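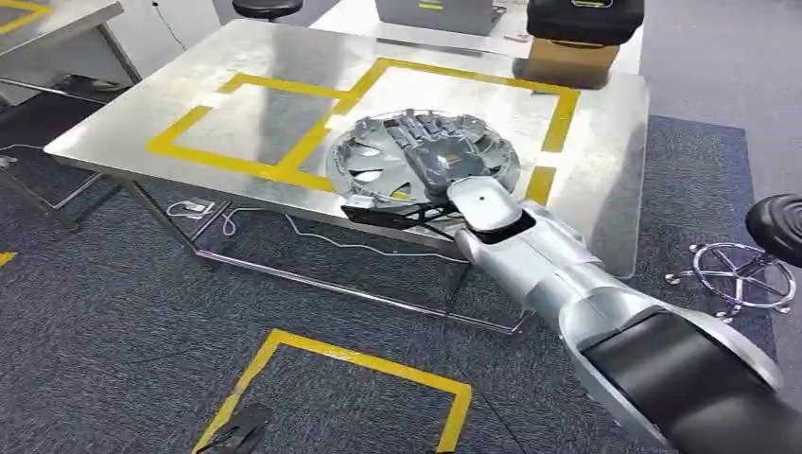

Buying a coffee with digital money used to be a party trick. You'd hold up your phone, the person behind the counter would squint at it, and by the time the payment cleared the coffee was cold and the price of your coins had moved. So I was delighted, on a wet morning in Postance, to pay for a flat white and a cheese roll in less time than it takes to find a purse.

The town is the first to try Trester, a payment token launched in February by a small firm called Skelimitz. One Trester is always worth one pound. For every token in use, the company says, a matching pound sits in an ordinary bank account, and anyone can swap back whenever they like. It's what the trade calls a stablecoin, and after years of wild price charts it is lovely to write about a coin whose chart is a flat line!

The scheme began with 12 shops. Now there are bakers, a bike repair place, two hairdressers and most of the Saturday market, and 2000 residents have the app on their phones. You open it, point it at a square code by the till, type the amount and press your thumb down. A small green tick appears, the till pings, and off you go with your roll.

What makes it exciting for the shops is the cost. Card firms take a slice of every sale, and on small sales that slice hurts. Skelimitz charges traders a flat monthly fee, however many payments come in. One greengrocer I chatted to (over a truly excellent box of plums) reckons she will keep an extra £400 this year, and she already knows which shelf she's going to replace with it.

The clever part sits out of sight. Payments run over a network called Dumlao, which bundles up lots of small transfers and writes them to the shared ledger in one go. At the busiest point of the summer fair it handled 1800 payments in an hour, and the stallholders I asked hadn't noticed any slowing down at all.

There are things to be careful about. Money held in the app isn't covered the way savings in a bank are, so I wouldn't keep the rent in there. If you lose your phone and your recovery words together, getting back in is slow and dull, with forms. And a promise that every token is backed is only as good as the checks on it. Skelimitz publishes a report from an outside accountant every three months, and I'd like to see it monthly.

Older customers have taken to it faster than I expected. The library runs a drop-in session where people bring their phones and get set up, and the one I sat in on was packed, noisy and full of biscuits. Half the room had never touched a digital coin before. By the end they were sending each other 10p to see the tick come up.

Next on the list are bus fares and the swimming pool, with a paper card on the way for people who don't use a smartphone. The card will carry a printed code and can be topped up at the post office counter.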